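Drendero Tooling Guide
Section 4.3: Checking finger masks before you label a clip

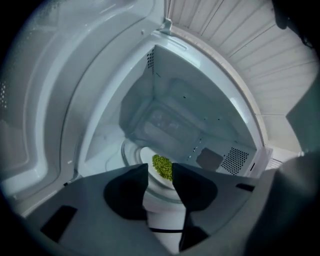
Figure 26. Wrist view with both fingers in front of a plate of peas in a microwave oven.

The perception module ignores any pixel covered by the finger mask. If the mask is too wide, it removes part of the target. If it is too narrow, the segmenter may label the fingers as part of the food.

Before you start: load the lens profile for your wrist camera. Masks drawn on a corrected image will not line up with the raw wide view.

1. Open the clip in Drendero and go to Masks > Fingers.
2. Step to a frame where the fingertips are close together and the target is between them. Figure 26 shows frame 1137.
3. Turn on Overlay. Drag the mask points to the edge of each finger. Draw the left and right fingers as separate masks.
4. Add the gray gripper body as a third mask. Leave the gap between the fingers open.
5. Click the target once and press Segment. In Figure 26 the peas are partly hidden on both sides, so only the visible part should be filled.
6. Set Occluded to Partial and save.

Note: White plates inside white ovens give weak edges. If the target outline spreads onto the plate, lower Edge Gain to 379 and run step 5 again.

Caution: Saving overwrites the mask for every clip in the session. Export a copy first.

If Segment stops with error 2549, the lens profile is missing. Reload it and repeat from step 3.

Section maintained by Baoshan Tian.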